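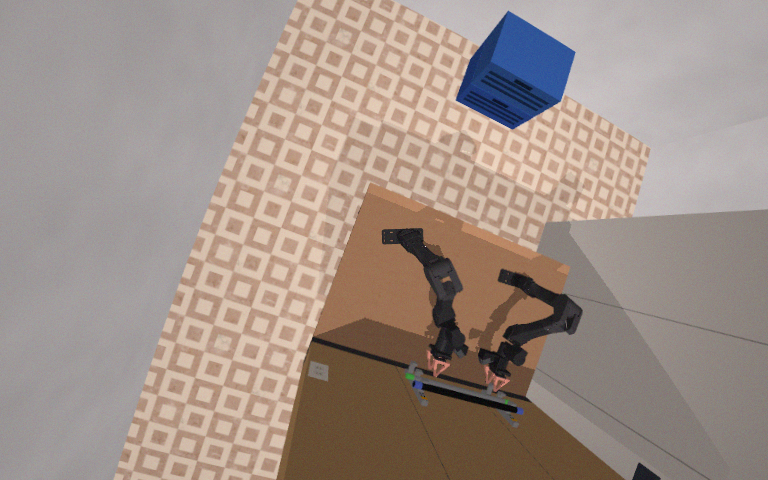 Aminu Dauda reckons the overhead view is making me worse at this. His note in the margin of yesterday's page: "You are driving from the ceiling. Nobody picks things up from the ceiling. Try the wrist views and stop sulking."

I was not sulking. I was resetting the sim for the fifth time before lunch, and that has a look of its own.

May, 10.40. Two-arm teleop, tiled room, rack task. Left hand drives the left arm, right hand drives the right, and my brain drives neither of them especially well. Episodes attempted so far: 129. Kept: 63. The rest are in a folder called "learning", which is generous to me and no use whatever to the policy.

Main complaint is the right arm. Its elbow doubles back on itself in a sharp V, and from there a small twist of my wrist becomes a large opinion at the gripper. Left arm is stretched out more and behaves. Tried starting the right one with the elbow more open. Better for the approach, worse once the pink fingers are down by the bars, as I then run out of wrist and have to back off and come in again. The backing off gets recorded too, of course, so we'd be teaching it to dither.

Kianoush Farahani wants both grippers to close together. I'd settle for both closing. Compromise for this afternoon: hover over the rack, count two, close, and no fiddling afterwards. If a finger is off, bin the episode and don't try to rescue it.

Wrist views, 14.15. Fine, Aminu. Depth is easier to judge and I've stopped stabbing at the bars. What I lose is any idea of where the other arm has got to, so the elbows need watching by somebody. Have put the overhead back in a small window on the left and look at it only between moves, like a rear-view mirror.

To do:
Scale the right hand controller down a notch, leave the left alone.
Rename the "learning" folder before Kianoush sees it.
Ask Aminu which way round he holds the controllers. I have a suspicion about mine.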